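One counter for everything: a home worker on laptops, cables and a clean kitchen

Borimville, 6 July 2018

She has worked from her kitchen for most of her career, and she still lights up when she talks about the counter. "I've had desks," she says. "Nice ones! I always drifted back in here, with the laptop and a cup of tea."

Our host edits manuals for a small firm called Skivov, and the house she does it in was built in 1986. The stone counter came much later, after years of saving. "It's speckled, so it forgives crumbs," she says, laughing. "It doesn't forgive cables. You see every single one."

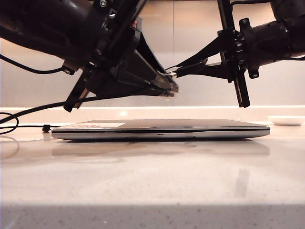
How do you switch from work to dinner?
"I shut the lid, unplug at both ends and wipe down. The laptop goes in the drawer by the window before any food comes out."

She is firm about that drawer. A pot of soup once boiled over next to a computer she was still paying for, and the repair shop, Rovach, charged her 600 dollars. "I could have bought a decent used one for that," she says. These days the stove and the keyboard never share an hour.

The rest of the kitchen gets the same happy attention. She wipes the doors and handles every evening while the radio is on – plain warm water, a drop of dish soap, then a dry towel. 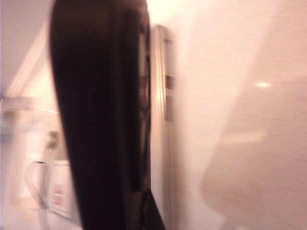

Pale, smooth surfaces and a strip of metal that catches the light.

Cables are her favorite subject, and she could clearly go on all afternoon. She likes long ones, coiled loosely, with a cloth tie at the end. She gave up on a fancy cable box after a week and has been telling her friends about cloth ties ever since. "Eighty-nine cents for a pack! Best thing I bought all year."

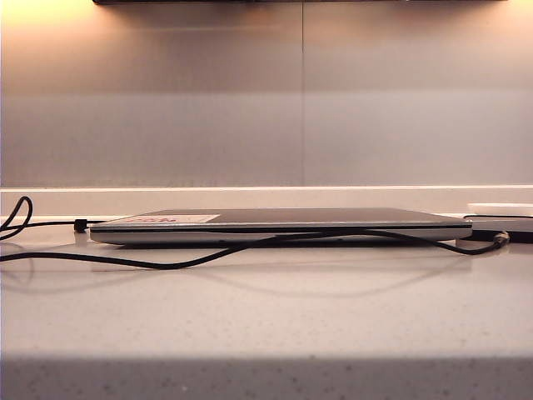

What do you do with old chargers?
"I label them with masking tape and keep them for one year. Anything I haven't reached for by then goes to the recycling center."

Next on her list is an outlet set into the end of the counter. She has the electrician's quote pinned up already, and it's over 1000 dollars, so she is waiting until fall. "I'll be unbearable when it's in," she says. "Come back and I'll show you."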